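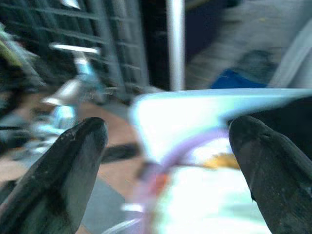
Talia toy library reopens in new rooms

The Talia toy library reopened on 30th March in the former shoe store on Mamano Street, after being closed for two months while its stock was sorted, cleaned and moved. Families can borrow again during the usual hours, and cards issued before the move are still good.

The library lends ride-on toys, puzzles, play kitchens and small furniture to families with children under seven. It had been in the basement of the Wijaya Building since it opened. The basement flooded last August, and part of the stock had to be thrown out. What was left went into storage on the second floor, where there was no elevator and no space to lend from.

According to the library's annual report, 1,863 items were checked before the move. Of those, 332 were taken off the shelves for cracks, missing parts or worn-out wheels. Usable parts were kept for repairs. Another 616 items are cleaned but not yet listed in the catalog, and these will be added over the spring.
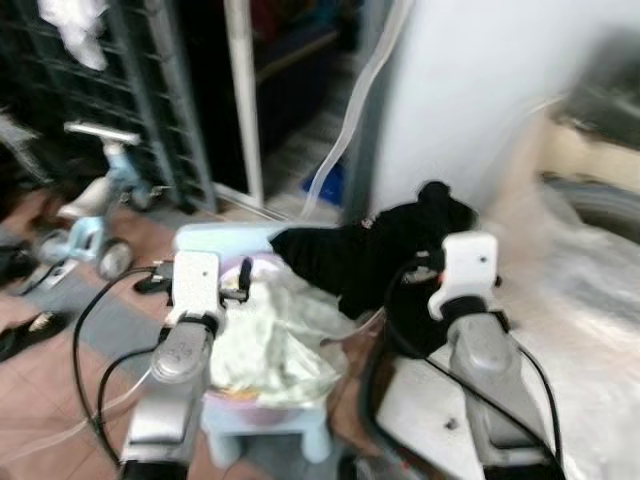 Ride-on toys and nursery furniture are now kept together near the entrance, so that parents with strollers don't have to go to the back of the store. Most of these pieces are for children from 18 months up. They go out for four weeks at a time and can be renewed once if no other family has asked for them. The group includes tricycles such as the light blue and white one, and low plastic stools like the light blue one with the flat top and short rounded legs. Bowls and other play kitchen pieces are lent separately.

The new rooms are smaller than the basement but are at street level, with a ramp at the door. Shelving was supplied at cost by Cisteo, a local shop-fitting firm, which also put in a sink for washing returned toys. A second sink is planned if the budget allows.

Borrowers are asked to bring items back clean and dry, with all loose parts in a tied bag. Batteries should be taken out. Anything broken can be left at the desk with a note, and there is no charge for normal wear.

Membership is still paid by the year and covers all children in a household. New members need proof of address. Donations of toys are not being accepted until the remaining items are in the catalog, but storage boxes with lids are welcome and can be dropped off at the side door.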